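Notebook — bench and desk area, March

Morning, 9:40. Started on the desks, as agreed with Rahel. The plan is to get the writing desk back to something two people can share, then do the shelf over it, then the drawers if there is time. There was not time for the drawers.

Took everything off the left half first and put it in the gray crate. Most of it was paper. Old Milero order forms, two copies of the Tsikata manual (kept the one with the pencil notes on the torque page), a pile of printouts with no name on them. I asked in the hallway and Araba claimed the top third. The rest goes in recycling on the way out unless someone speaks up before then. Also found the short hex key that has been missing since the Bundeck cabinet was put together. It is back in its slot.

Wiped the top with a damp cloth and a little dish soap. The wood has taken some marks near the front edge that did not come out. Tried the eraser sponge on one of them and it started to dull the finish, so I stopped. Do not use the eraser sponge on these desks. There are a few old rings too, all of them on the side where people write. Rahel says oil would help. I would want to test it on the underside first.

Cables. The power strip was hanging from its own cord behind the desk. Screwed it to the back rail with two pan heads from the Morkix tub, 7 mm up from the bottom lip, enough for the plug heads to clear. Labeled both ends of the display cable and the lamp cable with masking tape. The network cable is longer than it needs to be and I coiled the extra and tied it with a hook and loop strap. Left enough slack for the monitor to be turned.

Shelf: measured it for the second time because my number and Araba's did not agree. Mine was 782 mm between the uprights, hers was 792. It is 782. She had the tape hooked on the outside of the bracket. Written in pencil on the wall under the shelf so we do not do this again. The new board needs to be cut to 780 to slide in.

Part count in the Morkix tub was due anyway, so I did it while the desk dried. 2,152 on the sheet after taking off the two I used. I weighed them in batches and did not count one by one, so treat it as good enough for reordering and no more than that. Lid is cracked at one corner. Taped.

Lunch.

1:15. Put things back. Rule we settled on: what gets used every day stays on the desk, what gets used every week goes on the shelf, and anything else goes in the crate until someone comes looking. Pens in the tin. Stapler to the shelf. The tin rattles, put a bit of felt in the bottom.

Still open:
Drawers, all of them.
Board for the shelf (780, ask Araba about the offcut by the saw).
Oil test on the underside.
New lid for the tub.
Someone please take the second lamp home or say it can go.

Drinks are the one thing we did not fully agree on. Rahel wants no cups on the desks at all, and Araba says she will not walk to the sink counter every time she wants a mouthful of coffee. For now the deal is one cup per desk, back from the edge where people write, and it goes to the sink at the end of the day. The dark maroon mug with the stars and the little hooded figure on it has its place in front of the monitor stand, and the headphones hang at the right side of the screen, so neither takes up any writing room. I will look at the wood again when the drawers are done and we can decide on coasters then. 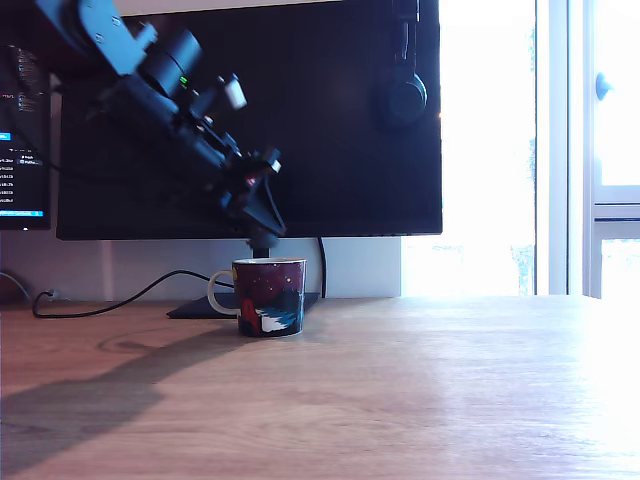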